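**Monday, December 22, 2025. Glue bench, hide glue trials, continued**

Second batch of the Liepiņa pearls soaked overnight in cold water. By morning they had swelled into something like a bowl of sad tapioca. Poured off the extra water, put the jar in the pot, and went to answer email, a mistake I make every December. The pot was at 235 when I got back. That's Fahrenheit, and it's a lot. The whole building smelled like a horse with regrets.

Threw that out. Started over with the 19 g I had left and stood next to it this time. Held it well under a simmer, skimmed once, thinned it until it ran off the brush in a string. Rosario says the string should break at the length of a hand. Whose hand, he won't say.

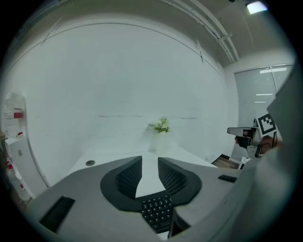
Glued up six maple test joints, rubbed, no clamps. Two slid while I was congratulating myself, so those are now a study in how not to line up an edge. The other four are on the shelf by the window. Please don't pick them up to see if they're done. Roswitha, this means you.

The Kandico liquid stuff is still the control. It's easier in every way, which I resent.

To do:

- break the four good joints after the holiday, write down where they fail
- order more pearls (ask Horwood if they still ship to Ivbridge)
- new thermometer, one with an alarm
- wash the brush tonight, in hot water, before it turns into a chisel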